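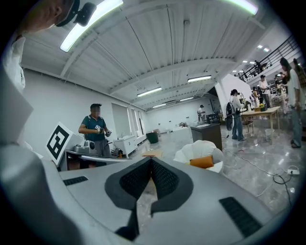
홀을 빌려 쓰는 동아리의 두 번째 달

10월이 되자 우리 동아리에도 드디어 '정기 모임 장소'라는 것이 생겼다. 지난달까지는 학생회관 복도 끝에서 모였다. 콘센트가 하나뿐이라 노트북 배터리가 적게 남은 사람부터 꽂는 규칙이 있었는데, 다들 자기 배터리가 3퍼센트라고 주장했다. 지금 쓰는 홀은 천장이 높고 창도 커서 낮에는 꽤 그럴듯한 연구소처럼 보인다. 그럴듯한 것과 연구소인 것 사이에는 거리가 좀 있지만.

우리가 하는 일을 부모님께 설명하면 대체로 이런 대화가 된다.

"그래서 로봇을 만드는 거니?"
"아뇨, 집게를 손에 들고 제가 직접 물건을 집어요."
"그럼 로봇은?"
"나중에 보고 배워요."
"…학점은 나오니?"

안 나온다. 동아리니까.

이번 학기 프로젝트 이름은 Dunar다. 이름은 투표로 정했고 나는 다른 데 찍었다. 목표는 학기말 발표회에서 로봇 팔이 책상 하나를 혼자 정리하게 하는 것이다. 컵은 컵 자리에, 펜은 펜꽂이에, 구겨진 종이는 휴지통에. 쓰고 보니 내 방에서는 사람도 못 하고 있는 일이다.

시연 횟수와 내 손목

지금까지 모은 시연이 1,751개다. 숫자만 보면 대단한데, 이 중 372개는 컵 하나를 왼쪽에서 오른쪽으로 옮기는 동작이다. 같은 컵이다. 이제 그 컵의 손잡이에 난 흠집까지 그릴 수 있다.

처음에는 다들 너무 잘하려고 했다. 컵을 집을 때 숨을 참고, 놓을 때는 다도라도 하듯이 내려놓았다. 그런 데이터로 학습시켰더니 로봇도 똑같이 굴었다. 컵 앞에서 한참을 망설이다가 조심조심 다가가서 결국 옆을 밀었다. 지도 선배인 Ashwin Pillai가 로그를 한참 보더니 "얘는 컵이 무서운가 봐"라고 했다. 그 뒤로는 평소 책상 치우듯이 하라는 지침이 내려왔는데, 평소 책상 치우는 속도에는 개인차가 커서 또 따로 회의를 했다.

집게 쪽에서는 손가락 패드가 늘 골치다. 물건이 미끄러지면 패드 탓, 안 미끄러지면 내 실력. 대략 이런 분위기로 굴러간다. 나도 그렇게 말하고 다닌다.

마커 판 이야기

좌표를 맞추는 데 쓰는 큰 마커 판이 있다. 흰 판에 검은 사각 무늬가 찍힌 물건인데, 이것 때문에 지난 월요일 오후를 통째로 날렸다. 궤적이 전부 13도씩 틀어져 나와서 Dela Ackah와 나는 캘리브레이션 코드를 처음부터 다시 읽었다. 변수 이름도 바꿔 보고, 행렬도 뒤집어 보고, 서로의 수학 성적도 의심해 봤다. 네 시쯤 Kojo Atinga가 와서 판을 보더니 말했다. "이거 어제랑 방향이 다른데?"

달랐다. 누군가 의자를 놓으려고 치웠다가 대충 다시 세워 둔 모양이다. 그 누군가가 나였을 가능성은 64퍼센트쯤 된다고 본다. 이제 작업대에는 테이프로 자리 표시가 되어 있고, 표시 옆에는 Dela 글씨로 "여기"라고 적혀 있다. 느낌표가 세 개 붙어 있는데 특정인을 겨냥한 것 같다.

역할 분담이라는 것

학기 초에 만든 역할표는 이랬다.

수집: 나, Kojo
학습 및 평가: Dela
하드웨어: Angus Aitken
발표 자료: 추후 결정

한 달이 지난 현재, 수집은 전원이 하고 하드웨어는 나사가 풀린 걸 먼저 본 사람이 한다. 발표 자료는 여전히 추후 결정이다. Angus는 집게 내부 배선을 정리하겠다며 가져갔다가 일주일 뒤에 더 복잡해진 상태로 돌려줬다. 본인 말로는 '논리적으로는' 정리된 거라고 한다. 동작은 하니까 할 말이 없다.

1학년이 몇 명 새로 들어온 건 좋은 일이다. 첫날에 집게를 쥐여 주면 다들 제일 먼저 허공에서 딱딱 소리를 내 본다. 나도 그랬고 Ashwin 선배도 그랬다고 한다. 두 번째로 하는 일은 친구 소매를 집는 것이고, 컵을 집는 건 한참 뒤다. 이 과정은 교육안에 없지만 건너뛴 사람을 본 적이 없다.

중간 점검

지난번 돌려 본 모델은 컵은 제법 집는다. 펜은 가끔 집는다. 구겨진 종이는 철학적인 문제로 취급하는 듯하다. 다가가서, 내려다보고, 그대로 돌아온다. Dela는 종이 시연이 부족해서라고 하고, 나는 종이가 매번 다르게 구겨져서라고 하고, Kojo는 종이를 빼자고 한다. 점점 Kojo 쪽으로 마음이 기운다.

문제는 발표회 신청서에 이미 '구겨진 종이 포함'이라고 써 냈다는 것이다. 쓴 사람은 나다. 그때는 연습장 한 권만 있으면 될 줄 알았다. 지금은 이면지를 모으고 있으니 혹시 안 쓰는 과제물 있으면 동아리방 앞 상자에 넣어 주시길. 점수는 안 보겠습니다. 아마도.

다음 주에 할 일

종이 시연 더 모으기. 펜꽂이 위치를 바꿔 가며 다시 평가하기. 저장 공간 정리. 누가 테스트 폴더 이름을 '최종', '진짜최종', '최종인줄알았지'로 해 놨는데 셋의 용량이 다 다르다. 지우려면 열어 봐야 하고, 열어 보려면 그날 하루를 포기해야 한다.

모임은 다음에도 같은 홀, 같은 시간이다. 멀티탭 있는 사람은 하나씩 챙겨 오기.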